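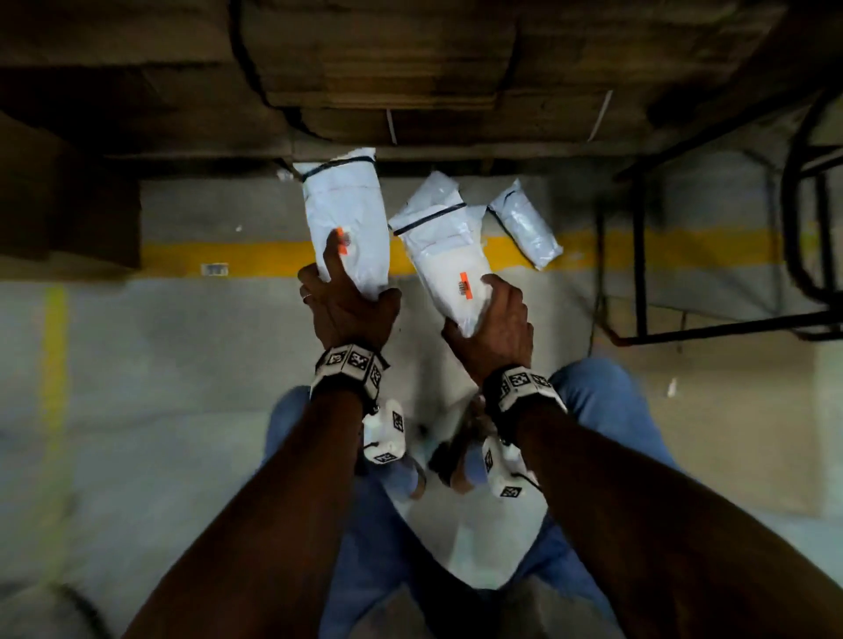
Rundell opens new parcel sorting floor in Vustley

For immediate release, November

Hello from Vustley! I'm Annelies Van Beek, I run the packing side at Rundell, and I've been let loose on a press release because I'm the one who has spent the past few months moving shelves about. We have a new sorting floor, it's up and running, and I'm very pleased with it.

If you've ever ordered curtain lining, roller blinds or a rolled-up rug runner from us, your order has been through my team's hands. Most of what we send is long and soft, so it goes out in white plastic mailers, with tape round it and a little orange label. They're lovely and light, but they roll, they slide off each other, and two of them side by side look pretty much the same until you turn them over and find the sticker. Anyone who has tried to stack a dozen on a trolley will know what I mean.

The new floor gives us 526 square metres, all on one level, at the back of the old Stunov building. We used to do the same work in two rooms with a corridor between them (and a door that opened the wrong way, which I shan't miss one bit). Now the mailers, the flat boxes and the outgoing crates are all within a short walk of each other.

What's changed for the parcels

The main thing is that every mailer gets picked up and looked at by a person before it goes in a crate. We check that the tape is sound, find the orange label, and sort by where it's headed. I know that sounds old-fashioned, but it's how we catch the odd one with a loose end or a label that's gone on crooked, and I'd much sooner find it here than hear about it from a customer in a fortnight.

We handle 1520 parcels on a normal day, and more as the winter orders come in. There are 29 of us on the floor across the early and late shifts.

Crates, and why I like them

We've gone over to blue plastic crates with slots in the sides. You can see what's inside without emptying the thing, and they're easy to pick up and shift when you've got a long mailer that wants to go in on its end. I've become a bit of a bore on the subject, my family tell me!

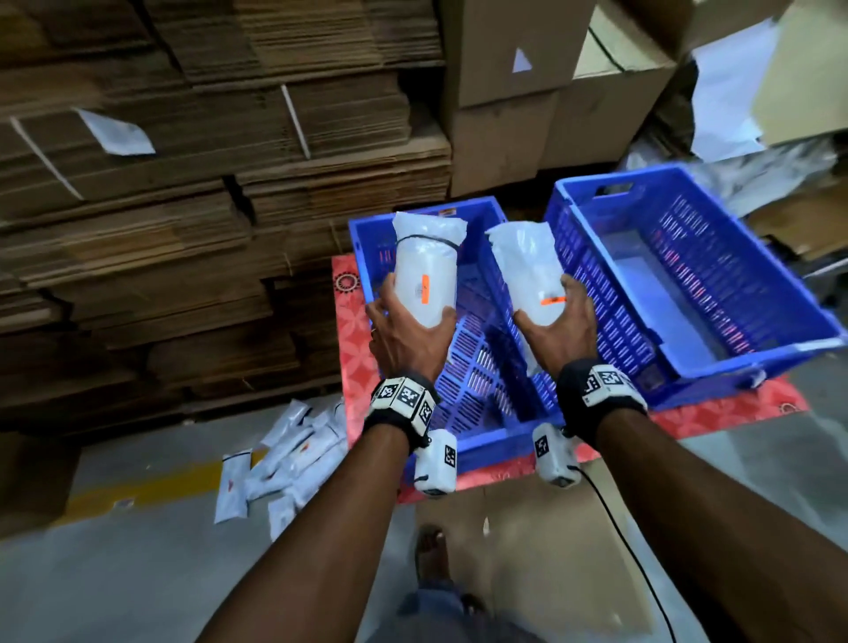
Cardboard still has its place

We haven't given up boxes. The blinds with metal fittings go out in brown cardboard, and the flat stacks are kept close to the packing area so you can grab one without a trek. Our supplier, Raju, now brings them in smaller bundles, more often, and that has saved a good few sore backs already.

Come and have a look

We're holding an open morning for local traders and the press later in the month, from 10am until noon, with tea and something to eat. Flat shoes, please, it's a concrete floor and you'll be on your feet. If you'd like to come, ring the Vustley office and ask for me, or leave your name at the front desk and I'll get back to you.

Press contact: Annelies Van Beek, Packing and Dispatch, Rundell, Vustley

ENDS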